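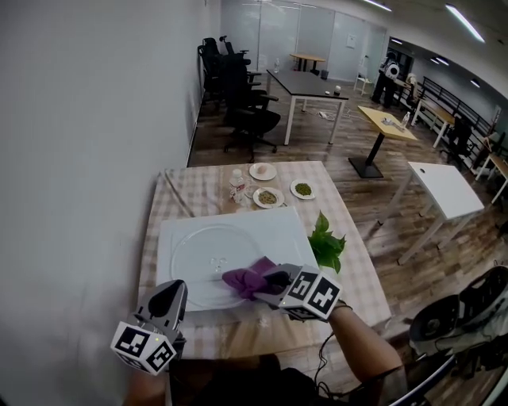
Wann ist unsere Teeküche in diesem Frühjahr geöffnet? Jeden Dienstag und jeden Donnerstag von 14 bis 17 Uhr, ab Mai zusätzlich am Samstagvormittag.

So, und nachdem das gleich geklärt ist (die Frage kam in den letzten Wochen wirklich oft, am Telefon, im Treppenhaus und einmal sogar beim Bäcker), möchte ich Euch ein bisschen ausführlicher erzählen, was sich im Haus Endwood über den Winter getan hat und worauf wir uns freuen dürfen.

Zuerst einmal ein ganz herzliches Dankeschön an alle, die beim Neujahrskaffee dabei waren. Es war eng, es war laut, und der Apfelkuchen war schon weg, bevor die letzten Gäste ihre Mäntel ausgezogen hatten. Wer das Rezept haben möchte: Es hängt seit gestern neben der Garderobe, und weil die Handschrift nicht ganz leicht zu lesen ist, noch einmal zur Sicherheit: Es sind 2 Teelöffel Zimt, keine 7!

Im Februar beginnt dann unsere kleine Kaffeereihe, auf die ich mich persönlich am meisten freue. Gemechu Assefa wird uns an fünf Nachmittagen zeigen, wie man in seiner Familie Kaffee zubereitet, vom Rösten der grünen Bohnen bis zur dritten Tasse, die ja bekanntlich die mildeste ist. Er bringt dafür Bohnen von der Rösterei Habte mit, und wer schon einmal in der Nähe war, wenn dort geröstet wird, der weiß, dass man den Duft noch abends im Schal hat. Bitte plant genügend Zeit ein. So eine Kaffeerunde dauert gern 2 Stunden, und es wäre schade, mittendrin aufzustehen und zum Bus zu laufen – gerade dann, wenn das Erzählen so richtig in Gang gekommen ist. Der Beitrag beträgt 5 Mark pro Nachmittag, Kinder trinken Kakao und zahlen nichts.

Anmelden könnt Ihr Euch wie immer über die Liste am Schwarzen Brett oder telefonisch zu den Öffnungszeiten. Die Liste liegt ab Dienstag, dem 25. Januar 2000, aus.

Dann noch etwas zum Geschirr. Die Stiftung Gratura hat uns 1000 Mark für neue Tassen und Kannen zugesagt, und darüber haben wir uns riesig gefreut. Ausgesucht haben wir schlichtes weißes Steingut aus dem Laden in der Sarnel-Passage, das man gut nachkaufen kann, wenn doch einmal etwas herunterfällt. Die alten Sammeltassen mit Goldrand geben wir trotzdem nicht her! Sie kommen in den oberen Schrank und werden an Geburtstagen herausgeholt, so wie es immer war.

Eine Bitte hätte ich noch: Wer aus der Weihnachtszeit noch Kuchenformen, Tortenheber oder Blechdosen bei uns stehen hat, möge sie abholen. Im Regal hinter der Tür ist inzwischen kein Platz mehr, und zwei der Dosen sehen sich so ähnlich, dass wir sie schon mehrmals verwechselt haben.

Über Kuchenspenden freuen wir uns natürlich weiterhin, am liebsten donnerstags, da kommen zurzeit die meisten Gäste.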